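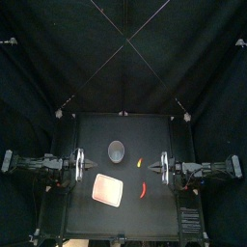 **Progress report to Treltia – Kidden small-items stream, June**

Hi Dayana,

We've had a really good month! The tabletop sets are coming together, and the kitchen group is the one I'm most pleased with: cups, shallow trays, play vegetables, all small enough to share one table without crowding it. The little yellow and red pepper has become Keith's favourite, and I can see why – the colour stands out beautifully against a black top.

**Where we're at**

- 129 items catalogued out of the 160 we're aiming for, each with its own label and storage tub
- 13 table layouts written up and agreed with Abbas
- Spending to the end of June is $2,160, mostly tubs, fabric and shelving
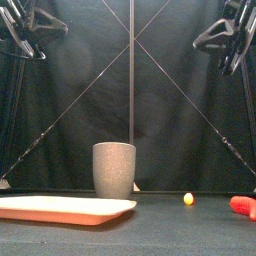 The fabric was money well spent. Black cloth behind a dark grey table makes even the pale pieces easy to pick out, and Walter wants to give it a good steam before the next round to ease out the creases. He's also asked for a second length as a spare, which I'd like to order from Ludholm if you're happy with that.

**Still to do**

The tray and cup layouts need another look. Gilberto would like more of them set at an angle, and fewer lined up square with the table. We're also short on soft items, so Keith is putting together a list of 60 to choose from.

Could you let me know about the spare fabric by the end of the month? Everything else is on track and I'm looking forward to showing you the full catalogue.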